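How varied do demonstrations need to be for a bathroom task?

Posted in Data Collection and Teleoperation
Asked by Leonilde Nogueira, March 2025

I'm collecting demonstrations for a bathroom tidying set. The arm is driven by hand from a second one, joint for joint, and we record a fixed camera plus joint positions. I have 711 episodes so far, across three tasks: flush, lid up/lid down, and put the brush back in its holder.

The policy I trained on the first batch does very well as long as nothing has moved since the day I recorded it. Shift the brush holder a hand's width and it reaches with great confidence for the place where the brush used to be. I admire the loyalty but I can't ship it.

My supervisor's position is that we need more data, and he has mentioned 3,000 episodes in the tone of a man who will not be recording them. Before I spend the spring flushing, I'd like to know whether I should be going for more of the same or fewer and messier. Also, do I keep the episodes where I fumbled? There are plenty.
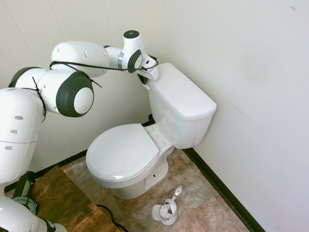

The flush is the one that bothers me most. The approach is fine every time and then the last inch goes wrong, either too high or off to one side. I've been starting every episode from the same home pose because the Skastadon recording script sends the arm back there by default. I never questioned it. Should I?

Ruaridh Rutherford

Yes, question it. If every episode starts from one pose, your policy has seen one road to the tank and knows nothing about the ditches on either side. The first small error puts it somewhere it has no examples of, and it makes a bigger error from there. That's your last inch.

What I'd do, in order:

Randomize the start. Turn off the return to home and park the arm somewhere different each time, including a few spots that feel stupid. Low, high, too close, wrist rolled the wrong way.

Record recoveries on purpose. Drive to where the policy usually ends up when it misses, start recording there, and finish the job. We did a drawer task at Kiani last September and 14 of these per failure spot did more for us than the previous month of clean runs. Start the recording after the miss, so you aren't teaching the miss.

Move the things that can move. The toilet is going nowhere, I assume, but the brush holder can. Put tape marks outside the camera's view and work through them, or you'll drift back to the same two comfortable positions by lunchtime. Everyone does.

On fumbles: keep the ones where you wobbled and then got it. Throw out the ones where you stopped halfway to think. A long pause with no visible reason teaches the arm to pause, and then you get to stand in a bathroom waiting for a machine to make up its mind.

As for 3,000, I wouldn't start there. Add a couple hundred varied ones, retrain, look at what fails, and record that. If your supervisor wants a bigger number, let him have a turn on the leader arm.

Homa Salehi

Agree with most of that. Two additions.

Check your camera before you blame the data. With white on white, the lid edge and the tank rim can be very hard to separate at low resolution. Shrink one of your recordings to whatever size the network takes and look at it yourself. If you can't tell where the gripper is against the tank, I wouldn't expect the policy to manage it. A wrist camera fixed most of this for us. Changing the lighting between sessions helps too, even if it's only the overhead light on and off and the door open and shut.

Second, hold out a test set now, before you move anything. Pick some brush positions and some start poses, write them down, and never record training episodes there. Otherwise in a month you'll have a policy that feels better and no way to show it.

I disagree slightly on pauses. Short ones can be trimmed by script, so there's no need to throw away the whole episode. We used the Pradeo trimmer, which is ugly and works. Check the cuts around the grasp, though. It likes to eat the moment when the gripper closes.

Fares Majali

more data always helps. also have you tried a bigger model

Leonilde Nogueira

Thanks, Ruaridh and Homa. I shrank one and the gripper all but vanishes when it's over the tank, so a wrist camera is on order. Home pose is off as of this morning. Fares, I've passed your answer to my supervisor, who feels you should be paid more.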